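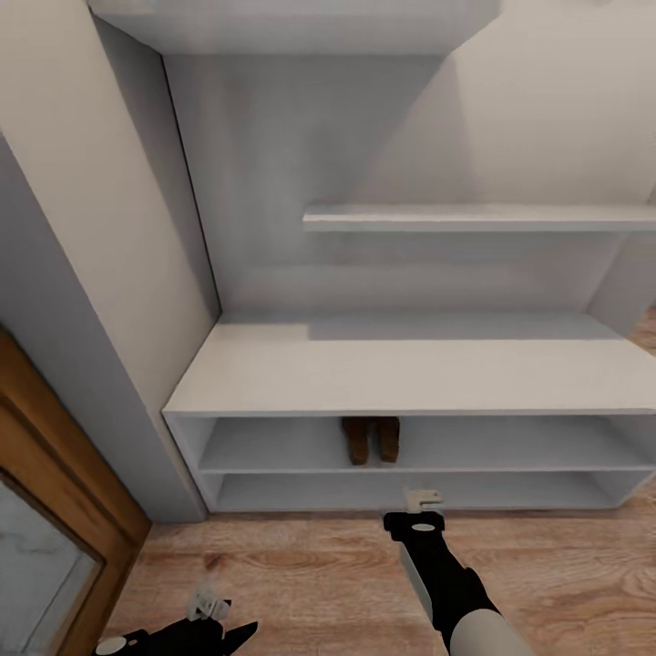

Slope and surface decide how a self-driving mower or snow machine behaves, and both should be entered before the first boundary drive. On the Rindano controller these values live in the site file, one file per property. Keep the file as plain as the site allows. A white shelf with nothing on it against a pale wall has few edges to confuse a range sensor; a parking lot with curbs, bollards and drain covers has many, and each one within the work area needs an entry.

What you need

The controller with firmware 3 or later
A Clirik base station and tripod
A measuring wheel
Cones or flags for corners

Step 1. Place the base station

Set the tripod on firm ground with a clear view of the sky. Keep it at least 12 feet from walls and parked trucks. Level the head, power up, and wait for the status light to hold steady green. Do not move the tripod after this point. If it gets bumped, start again from Step 1, as every point recorded later is measured from it.

Step 2. Drive the boundary

Put the machine in manual mode and select Record. Drive the outer edge at walking speed, keeping the left wheel on the line you want. Stop for a full count of 7 at each corner so the controller stores a fixed point. Close the loop by driving past your starting cone, then press Save. A loop that is left open will be rejected at upload.
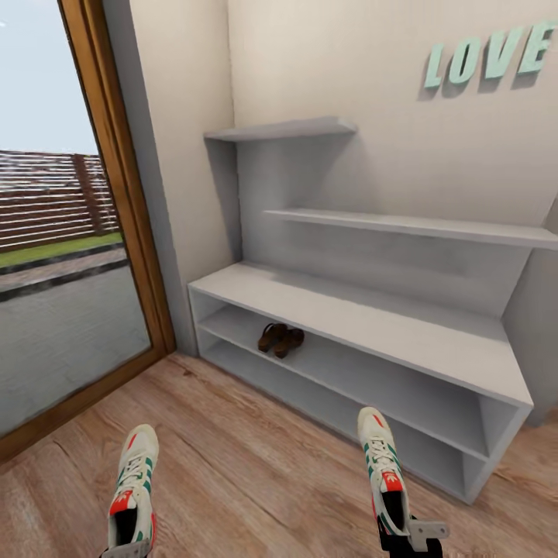 Step 3. Mark the keep-out zones

Hydrants, light poles, planted islands and steps all get their own zone. Drive around each one, or enter it by hand from the measuring wheel. The default margin is 17 inches. Lawal Garba, who wrote the Trostis import tool, suggests a wider margin beside loose gravel, where the machine can slide in a turn.

Step 4. Set the pass pattern

Choose the pass direction first. For snow, run parallel to the longest curb and discharge toward the storage side. For mowing, run across the slope where the grade permits. Set the overlap to 3 inches on flat ground and increase it on uneven ground.

Step 5. Dry run

Disengage the blade or auger and run the full route with an operator holding the remote stop. Watch the first and last pass of each zone. If the track drifts, check the base station before editing the boundary. Export the file to the Baloyi folder on the office computer once the run is clean, and keep the previous version.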